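Treltero Indoor Pack: gallery and notes
Posted by Garba Bako in Simulation, Reviews

The Treltero Indoor Pack is a set of furnished homes for robots that don't exist yet, or exist but aren't allowed near furniture. You load a house, drop in your robot model, and let it make its mistakes against doors that send no invoices. It comes from Anozie, who sell it by the seat, and we have been running it at Lolton for long enough to have opinions about the hallways.

Usual rules for these gallery pages. We paid for our own copy, views come straight out of the simulator at the settings we work at, and nobody at Anozie saw the text first. We make a delivery base for care homes, a low wheeled thing with a tray and a bad turning circle, so if you came for countertops and arms you will find the kitchen section short.

What's in the box

The full pack has 80 furnished layouts, sorted by size, with 242 separate door models to hang in them. The number of doors is the headline on the product page and I made fun of it for a whole morning. Then I went looking for a door with a handle at the height ours are at, found four, and stopped.

Everything arrives as plain scene files with the collision shapes stored separately. This is a blessing when you want to swap one and a nuisance when you forget to. Doors, drawers and cabinet fronts are jointed. Lamps switch on and off. Curtains are stiff as plywood and will stop a robot dead, so take them out before your first run or enjoy explaining the log.

The install took a lunch break. The license server took the afternoon. You get two activations per seat and it counts a reinstall as a new machine, which I learned by reinstalling. Support reset it by the next morning and were polite about it, in the manner of people who have had the conversation before.

The Prumcombe house

Most of our testing happens in one layout, called Prumcombe. According to the scene notes it was drawn up from a 1988 floor plan, and I believe it, as whoever drew the plan had a deep affection for small rooms and wanted a door on every one of them. Doors open into the hall, doors open into other doors. It is the kind of house where you apologize to someone whenever you carry a laundry basket anywhere.

For a robot with a bad turning circle it is ideal, in the sense that a cold swimming pool is ideal. Our planner treats a doorway as a gap with two edges. Prumcombe hands it gaps where one edge is a slab of wood at an angle, with another slab a short way off at a different one, and the planner has to decide which bits are building and which bits are merely in the way. In the first week it took the view that all of it was building and declined to leave the bedroom.

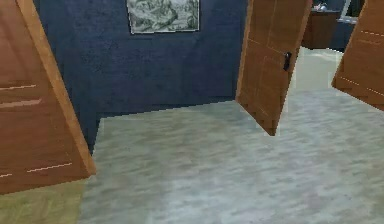
Prumcombe with three doors open, each at its own angle. The cabinet is in the next room.

I'm fond of that one. A picture hung high on a dark blue wall, a marble-looking floor, good light through the doorway, and a planner somewhere having a crisis. It also covers most of what I'd want to say to anyone thinking of buying the pack, so the next few sections keep coming back to it.

The doors, at length

Look at the bottoms of them. They seem to hang a little above the floor, and when you're new to the pack you spend some time wondering whether you have imported it at the wrong scale. We checked. The clearance is in the door models, it's adjustable per door, and Anozie set the default generously so that nothing scrapes when you change the floor. A fair decision. It also means that a range sensor mounted very low will look straight under a door and report a lovely clear path to the next room. Ours is mounted very low.

We lowered the doors in our copy and the problem went away. Then we put them back, because there are real doors with real gaps under them, and I would like to meet that bug at my desk. We now run both versions. It's a single value in the door file, and I'd suggest finding it on day one.

Hinges are good. Each has its own friction setting and a stop, and you can have a door drift a bit after it's pushed, as they do in any building old enough to have settled. Handles are less good. The lever handles look the part, and the small black one on the middle door is easy enough to pick out against the wood, but in our build the latch behind a lever is either engaged or it isn't. There is no half-turned, sprung-back, try-again state. If your robot opens doors for a living, you will need to write that yourself. Ours waits for a human and looks hopeful, so we got away with it.

Textures

Soft. There's no kinder word and I'm not sure one is needed. At our settings the wood grain goes to streaks and the floor to clouds, and if you want tile joints crisp enough to navigate by you'd better have a larger graphics budget than we do. The high-detail textures are a separate download and they bring our older test machine to its knees in under a minute. We turned them off on a Friday and have not discussed it again.

For collision and planning work none of this matters. For camera work it might. Our person detector didn't care at all. Our floor segmenter, which had been raised on vinyl and carpet, was briefly convinced that the pale stone-style floor was several different floors and started drawing borders across it like a retired general. A bit of extra training sorted it out. I count that as a point for the pack, though it didn't feel like one that week.

One warning about floor color. It can shift noticeably from patch to patch, as in the lower left corner of the view above, where the gray turns a yellowish olive. If your vision code has strong beliefs about color, put it through Prumcombe early.

Things we changed

Curtains, removed. See above.

Door clearance, two versions, as described. The files are named "low" and "lower," and I regret this.

The decorative objects. Treltero likes to put small things on top of tall things, and the default is for every last one of them to be a live physics body. Bump a cabinet hard enough and you will be simulating an avalanche of knickknacks for the rest of the run. We fixed them in place with one script and got a good chunk of our frame rate back. I'm told there's an option for it in the newest version, in a menu I haven't found.

Hall width. We made a copy of Prumcombe with the hall a hand's width narrower, to match a building we deliver to. The layout editor handled it, moved the door frames along with the walls, and left one light switch hovering in the kitchen. It has stayed there. The robot gives it plenty of room.

Speed

With the standard textures and the knickknacks nailed down, we run several copies of the house overnight on one desktop and come in to over a working day's worth of driving. Load time is the weak spot. Each layout unpacks itself from scratch at every launch, even if you launched the same one a moment ago, and the progress bar is a work of fiction. It reaches the end, thinks about what it has done, and starts again.

Resets, on the other hand, are quick. Doors return to whatever angles you saved, and saved angles can be randomized inside limits you choose. This is the feature we'd have paid for on its own. An evening of random door angles found a dead spot in our planner that months of driving up and down the corridor at Lolton had missed. The dead spot occurs when the robot is between two half-open doors and each looks slightly worse than the other. It goes back and forth. I've done it myself in restaurants.

Documentation

There is some. The part on joints is excellent and was plainly written by somebody who had to use them. The part on lighting was plainly written by somebody who had to leave. The examples all run, which puts Treltero ahead of most things I've bought, and the forum gets an answer within a day if you ask about doors. Ask about curtains and it goes quiet.

Who should get it

If you're working on anything that rolls through a home and needs to cope with doors left at silly angles, get it, and start in Prumcombe, with your lowest sensor and your lowest expectations. If you need an arm to work a latch, try the demo first and see how far the handle takes you. If you need pretty pictures for a funding pitch, the high-detail download and a borrowed machine will get you there, as long as the meeting isn't today.

We're keeping our seat. The renewal comes up in January, and I've asked whether a dead hard drive could be treated as something other than a brand-new customer. They said they'd look into it.

Known issues in our copy, for anybody sharing files with us

Bathroom door in the narrow-hall version opens the wrong way. Leave it, we have a test that depends on it.

Pantry light turns on when the hall light does. Cause unknown.

"Lower" is the one with the smaller gap. I know.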